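Eletricidade estática e umidade relativa no ateliê

Em abril o higrômetro da bancada marcou 26% durante quase toda a tarde, e as fibras sintéticas passaram a grudar em tudo.
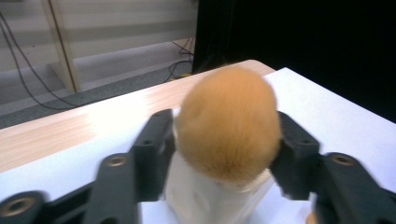
Jericho Samonte escreveu que, com umidade tão baixa, escova antiestática não resolve e que o certo é corrigir o ar antes de mexer no material. Concordo em parte. A escova de carbono reduz a carga superficial, mas o efeito no acrílico dura poucos minutos.

Instalei um umidificador ultrassônico Trirari a 2 metros da bancada, com a saída voltada para a parede. Usei água desmineralizada; a da torneira deixa pó branco nas prateleiras. Em 83 minutos a leitura subiu para a faixa em que o pelo sintético já não salta para a tesoura.

Pontos ainda em aberto:

O higrômetro precisa de calibração com sal saturado. Não fiz.

O piso vinílico continua gerando carga ao caminhar. O tapete aterrado da Bammont foi encomendado e não chegou.

O amaciante diluído (4 ml por litro, borrifado no avesso) funciona, mas mancha tecido claro. Testar em retalho.

Publico as medições do tapete quando ele for entregue.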